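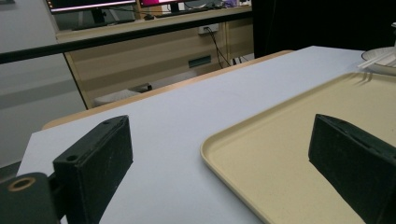 FOR IMMEDIATE RELEASE
July 15, 2022

Branon Tells Home Buyers to Stop Trusting the Word "Renovated"

Brokerage drops the term from its listings unless the seller can produce the paperwork

Branon, a residential real estate brokerage, said today that it will no longer describe a house, condo or townhouse as "renovated," "upgraded" or "updated" in its listings without a written record of what was done. The rule takes effect with all new listings in September.

The company is not expecting applause from the rest of the trade. Those three words sell homes, or are believed to, and they cost nothing to type. A new faucet can get a kitchen called updated. So can new wiring, new plumbing and new walls. A buyer reading the listing on a phone at lunch has no way to tell which one is being paid for.

Branon reviewed 113 of its own past listings before writing the rule. All of them used at least one of the three words. In 100 of them, the file held no permit, invoice or contractor's statement to back the word up. The company does not claim that the work in those homes was never done. It says that its agents took the seller's word and passed it along as fact, and that it has no good reason to think it would have caught a false claim.

"I wrote some of those listings myself," said Lourenço Morais, managing broker at Branon. "I called a house fully renovated one time because the owner said so and the floors were shiny. I never asked about the roof. The buyer did, later, and I didn't have much to tell him."

Under the new rule, a seller who wants one of the words in a Branon listing must fill out a two-page work record. It asks for the room or system involved, the year the work was finished, who did it and whether a permit was needed. Receipts may be attached. Owners who did their own work can say so, and the listing will say so too. Where a seller has bought the home already improved and has no records, the listing will use plain wording such as "kitchen cabinets replaced before current owner, date unknown."

That is not very exciting wording. Morais said a few of the agents have already told him so.

"They think we'll lose listings over it, and maybe we will lose a few," he said. "A seller can walk across the street and be told the place is a best-in-class turnkey gem. I can't stop that. I would ask the seller what happens when the inspector shows up."

What the rule does not do

The work record is not an inspection, and Branon asks buyers not to treat it as one. The company will check that the form is filled out and that attached papers match the address. It will not open walls, test outlets or judge whether the job was done well. A permit shows that a permit was issued. It does not show that the tile will stay on the wall.

Branon also does not promise that documented homes will sell faster or for more money. Claims of that kind are common in real estate announcements, often with a percentage attached, and the company has not seen one it would be willing to repeat. It has no figures of its own yet and will not guess at them.

The rule covers only listings written by Branon. Descriptions supplied by other brokerages will appear on the Branon website as received – gems, oases, hidden treasures and all – with a line naming the brokerage that wrote them.

Scores and badges

In recent months Branon was offered two products meant to settle the same question by computer. Evico sells a "renovation score" worked out from listing photos. Grovix offers a badge for homes that meet its standard for upgrades. Branon tried both and bought neither.

Morais said the Evico score went up when the same living room was photographed with the curtains open. The Grovix badge was easier to follow but relied on a questionnaire filled out by the seller, with nothing attached.

"That's the problem we already had," Morais said. "Now it has a badge on it."

The company did hire Yeon, a records service, to look up permits for sellers who have lost their copies. Branon will pay for the search on each new listing, up to $200. Older permits may not turn up, and some towns still keep them on paper. In those cases the listing will state that a search was made and came back empty.

Questions for buyers to ask

Buyers looking at any home, with any brokerage, can ask the listing agent the following before making an offer:

What exactly was replaced, and what was left alone?
What year was the work finished?
Was a permit required, and was it closed?
Who did the work, and is there a warranty that carries over to a new owner?
Were the furnace, roof, wiring or pipes part of it, or only the surfaces?

An agent who cannot answer may still be honest. Many were never given the answers. Branon suggests getting the reply in writing either way and handing a copy to the home inspector.

Sellers with a home already listed through Branon do not have to fill out the form. Current listings will keep their wording until they sell, expire or are renewed, a compromise Morais said he was "not thrilled with" but which he agreed to so that signed listing contracts would not have to be reopened.

The blank work record is available free at the Branon front desk and may be copied by other brokerages. None has asked for it so far.

About Branon

Branon is a residential brokerage founded in 2000. It handles the sale of single-family homes, townhouses and condos.

Media contact: Lourenço Morais, managing broker, Branon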